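News > Finance Leaders > Newsletter

Month-end, minus the tears

Members of the Hesden finance leaders' circle met over dinner in June to discuss the close, a subject that has emptied better rooms than ours. The speaker was the finance chief of Flella, who inherited 1,397 open reconciling items along with a desk chair that only went down.

Her first move was to ask who read the monthly pack. It ran to 848 lines. Two people read it, and one of them had written it.

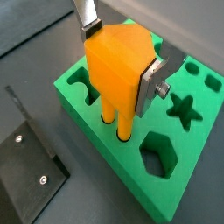 Orange block, green base.

She cut the pack to 3 pages and waited for complaints. One arrived, from the auditors, who missed the appendix on parking.

Bickerstaff's controller then argued for closing the books in 2 days, to the sort of silence usually reserved for expense policies. He has managed it once, in a quiet month, with the phones off.
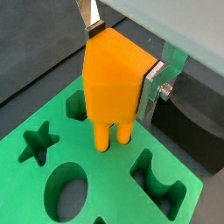
Hiring took up the rest of the evening. Kevalano's CFO has stopped asking for ten years in the same industry, having found that it mostly gets her ten years of the same spreadsheet. She would sooner train a curious person than pry loose a settled one. A job description should have some give in it, she said, and too many candidates are handled like that orange block with its two round-bottomed legs, held upright over a board and expected to fit. Her last two hires came from logistics and a bakery. The baker does cash flow.

Slides are available from the membership desk on request.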